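Teleop glove capstone: marker cube tracking vs. IMU only, need opinions
Forum > Student Projects > Manipulation and Teleoperation

hallard_ee
Posts: 74
Senior capstone, team of four. The task is pick and place of soft objects with a teleoperated hand. Operator wears an instrumented glove, finger modules give us joint estimates, and a cube with fiducials on the back of the hand gives us wrist pose from a fixed camera. We log everything, then train a policy on the logs after spring break.

Current numbers:
Camera at 30 Hz, finger data at 100 Hz, both stamped on the host.
Wrist position noise with the hand still: under 2 mm when two faces are visible, much worse with one.
Pose flips: one every few hundred frames with a single face visible. None seen so far with two.
End to end latency: not measured properly yet.

Our advisor wants us to drop the cube and go IMU only for the wrist, on the grounds that occlusion will eat the dataset. I don't agree but I have to bring an argument to the March review. Has anyone here done both?

briris
Posts: 2,000+
Keep the cube. IMU only gives you orientation and nothing you can use for position. Double integrating a cheap accelerometer drifts by a hand width in a few seconds. Your advisor may be thinking of an IMU plus a fixed-base exoskeleton, which is a different machine.

What is the marker size, and what dictionary? Half the flip problems I see on student rigs are from people using a large dictionary on a small marker and losing bits to blur.

hallard_ee
Posts: 74
40 mm faces, 4x4 dictionary, one ID per face. Printed on office paper and glued down. Cube edges are square to within what my calipers can tell me.

We moved out of the lab and onto a table in the atrium, because the lab benches are bolted to the wall and we could not get the camera where we wanted it. Light is better out there. Reflections off the railing glass have given two false detections in total, both rejected by the ID check. Objects are plush toys for now. They tolerate bad grasps and the mesh doesn't matter to us.
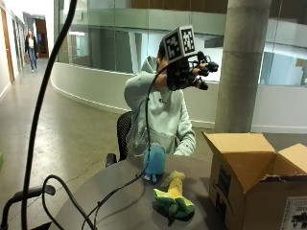 The procedure for each session is the same. Hand flat on the table for five seconds, then a fist, then a raised hand turned slowly through as much of the wrist range as the operator can manage. We solve the cube-to-wrist offset from the turning part. Residual is 3 mm on a good run and 7 mm on a bad one, and I can't tell what separates the two. Same operator, same glove, same cable routing as far as I know.

stello
Posts: 400
I'm going to disagree with briris in part. The cube is fine for calibration and bad for a dataset. Once the operator reaches down and rolls the palm toward the camera you have zero faces, and that is the part of the motion you care about most. We ran a similar rig for a class competition and threw out a third of the episodes. A small tracker with its own IMU fusion cost us more money and saved the semester.

On the residual: look at the glove, not the solver. Fabric moves over the back of the hand when you make a fist. If your bad runs are the ones where the operator doesn't relax fully before turning, you are fitting an offset to a cube that has shifted.

briris
Posts: 2,000+
A third is high. Where was the camera? One camera overhead will lose the cube far less than one camera at table height. Two cameras fix nearly all of it, and a second webcam is cheaper than a tracker.

Agree on the fabric. Put a stiff plate under the cube and run a strap around the palm, below the knuckles.

stello
Posts: 400
One camera, in front, slightly high. Overhead was not allowed in the room we had. And two cameras means extrinsics, which means another calibration for undergraduates to get wrong at 11 pm. I stand by the tracker if the budget exists.

Kadri Rozīte
Posts: 74
I TA'd a course with a rig like this for two years. Some points, in no order.

Measure latency before you argue about anything else. Tap the table with the gloved finger, find the contact in the video and in the finger log, take the difference. Do thirty taps. If the offset wanders between taps, your host stamps are bad and every other number in the first post is suspect, including the residual.

Your cable matters. A thick cable hanging off the glove pulls on it when the arm goes up, and the pull changes with how much slack is lying on the table. Clip it at the elbow and again at the shoulder, behind the operator. Our residual spread dropped by half from that alone.

Office paper is acceptable if it is matte. Toner is shiny at low angles and you will lose the black squares under a skylight. We switched to matte label stock.

Fuse the two. Use the cube when at least two faces decode, and carry orientation on the IMU across gaps. For position across a gap, limit it to 200 ms and mark anything longer as invalid. Don't interpolate silently. Somebody will train on it.

hallard_ee
Posts: 74
Tap test done, thirty taps. Mean offset 46 ms, finger log ahead of video. Spread is ugly: 31 to 68. That is more than one frame period, so I think the USB hub is batching. Going to stamp on the microcontroller and sync clocks at session start.

We have not clipped the cable anywhere. It runs down the front of the operator and across the table.

briris
Posts: 2,000+
Sync at session start and again at session end, and fit a line between them. A cheap oscillator will drift several ms over a twenty minute session.

Also lock the exposure on that camera. In auto mode some webcams drop the frame rate when a cloud goes over.

stello
Posts: 400
^ this one bit us too. Check your frame intervals for 66 ms gaps.

hallard_ee
Posts: 74
Found them. There are stretches of 66 ms intervals in four of the eleven sessions, all afternoon. Exposure is now fixed.

Update on the residual after clipping the cable at elbow and shoulder and adding a 2 mm acrylic plate under the cube: six runs, worst is 4 mm. I changed both at once so I can't say which did it. Yes, I know.

Kadri Rozīte
Posts: 74
Take the clips off and run three more. It costs you ten minutes and the review panel will ask.

hallard_ee
Posts: 74
Clips off, plate on: 4, 6, 6. So mostly the cable, on a small sample. Clips are back on.

Plan for the review is cube plus IMU for orientation gaps, a second camera on the opposite side, and a table of valid frames per episode so the occlusion question has a number attached. I'll price the tracker as a fallback.

stello
Posts: 400
Report the valid frames for the grasp phase separately. Averaged over the whole episode it will look better than it is.

hallard_ee
Posts: 74
Will do. Does anyone have a script for splitting the phases from finger data alone, or is thresholding the total flexion good enough for soft objects?

briris
Posts: 2,000+
Threshold with hysteresis. Start there and check twenty episodes by eye.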